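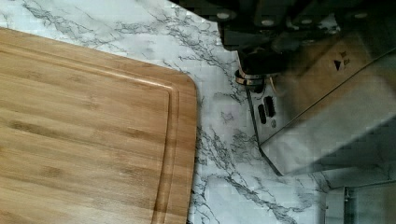
Tudwood reads its own meters at last

Dec 7, 2021

Tenants at the Tudwood business park will no longer be billed for electricity by estimate, a method that last winter charged an empty unit for running what must have been a very busy ghost.

Nisent, which manages the site, has finished fitting wireless submeters to all 30 units. Readings for power, gas and water go to an online account every 20 minutes, where tenants can look at them as often as their nerves allow.

The job was planned for 2 weeks and took 12. Most of the delay went on finding the old meters, several of which were behind shelving, and one behind a wall.

"We did have drawings," said Ngân Đỗ, site manager at Nisent. "They were drawings of a building."

Alžběta Šimek, who runs the Kermani print shop in the east block, has already learned that her compressor stays on all night. She has bought a timer - and asked for a refund going back to the spring.

Nisent says it is looking into the refund. The first bills based on real readings go out at the end of December, and parking will still be charged by guesswork.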